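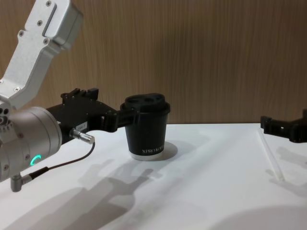

7/25/19

I have spent most of this month being defeated by two of the smallest words in the Italian language, and since several of you asked how the evening class was getting on, I thought I would sit down with a pot of tea and tell you about it properly.

The words are ci and ne. If you have never studied Italian you will be thinking, well, how bad can they be, they've only got four letters between them. That was my thinking too, when I turned to chapter 18 of the Stevico workbook and saw them sitting in the title in a cheerful green typeface. I had got through the past tenses by then. I had survived the articles (lo zaino, gli amici, all that) and I was feeling rather pleased with myself and ready for whatever came next.

So, ci. It means "there", as in c'è, there is. Fine, everybody learns that in the first week. It also means "us". It also means "ourselves". It also stands in for a place you've already mentioned, so if somebody asks whether you are going to Rome you can say ci vado domani and you needn't say Rome again. And then it stands in for a thing you're thinking about or believing in, because those verbs take the preposition a, and so you get ci penso, I'm thinking about it, and ci penso io, which sounds as if it ought to mean the same but is what you say when you're offering to see to something yourself. I love that one. I say it at home now whenever the kettle needs filling.

Ne is the other half of the trouble. It is "of it" or "of them" or "about it", and English mostly doesn't bother with it at all. We say "I'll have two". An Italian says ne prendo due, I'll take two of them, and if you leave the ne out it sounds unfinished, like a person who has walked out of the room in the middle of a sentence. I leave it out constantly. I must have walked out of a great many rooms.

The workbook's way of teaching all this is the gap-fill, and I have mixed feelings about the gap-fill. On page 47 you get a long column of sentences with a blank in each and you have to choose. I did the whole page in one sitting and got nearly all of them right and went to bed thinking I'd cracked it! The following evening in class our teacher asked me, out loud, in front of people, how many brothers and sisters I had, and I said ho uno, and she waited, very kindly, with her eyebrows up, and I said it again a bit louder. Ne ho uno. It's ne ho uno. It had been question three on the page.

I've thought about this a good deal since. With a gap, the page has already told you that something is missing. All you have to do is decide which of two things it is, and half the time your ear will do it for you. In conversation there isn't any gap. You have to notice for yourself that a word is wanted, while also remembering the verb and trying to look like a normal person having a chat.

I put some of this in my last post, you may remember, and asked what other people did. I was expecting a couple of kind words and ended up with a long row of comments, some of them longer than the post. The one I've gone back to most is this.
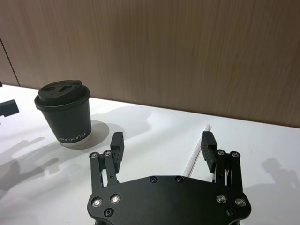 Throw the gap-fills away for a fortnight and learn whole phrases, the way you learned "there is". I was taught ne as a rule for two years and could never use it. Then I stayed with a family in January and picked up me ne vado, non ne posso più and ce ne sono tanti just from hearing them over supper, and after that the rule made sense going backwards. You don't need a grammar for "I'm fed up". You need to be fed up in Italian a few times.

Well, I did as I was told, or nearly. I couldn't quite throw the Stevico book away, it cost too much, but I put it on top of the wardrobe and I wrote out phrases on cards instead. I started with 6 and now I have 19, and they live in my coat pocket and come out at the bus stop. Ce la faccio, I can manage it. Non ce la faccio, I can't. Ci vuole un'ora, it takes an hour. Che ne dici?, what do you say, what do you think about it. That last one is enormously useful, as you can stick it on the end of almost any suggestion and sound as if you've lived in Bologna.

My other experiment was less happy. I downloaded Travuver, which a few people in the class swear by, and I do see the appeal. It's bright and quick and it plays you a little trumpet when you get something right. But it will keep giving me sentences about ducks, and it marks you wrong for a missing accent exactly as it marks you wrong for a missing word, so I could never tell how badly I was doing. I kept it up for a week or so. If it suits you, please don't let me put you off — I have a tin ear for trumpets.

The class itself carries on, I'm glad to say. Lambrakis are keeping the evening group going in the same upstairs room, with the radiator that can't be turned off, and there is talk of a second-year course in the new building over in Vellar if enough of us sign up. It would be two buses for me instead of one. I've put my name down all the same. The second year starts with the subjunctive, and I'm told the combined pronouns come in as well, glielo and gliene and so on, which I opened the book to look at and then closed again.

One small triumph before I go. At the Italian deli last week I asked for olives, and the woman behind the counter asked how many I'd like, and I said ne prendo un etto, grazie, without stopping to think. She just weighed them out. I stood there waiting for some sort of reaction and had to be asked twice whether I wanted anything else.

I'd still like to hear what worked for you, particularly if you learned ci and ne as a grown-up. Cards, songs, a patient neighbour, anything. I've room in the pocket for more.

Contact me | © 2019 All words my own | Back to top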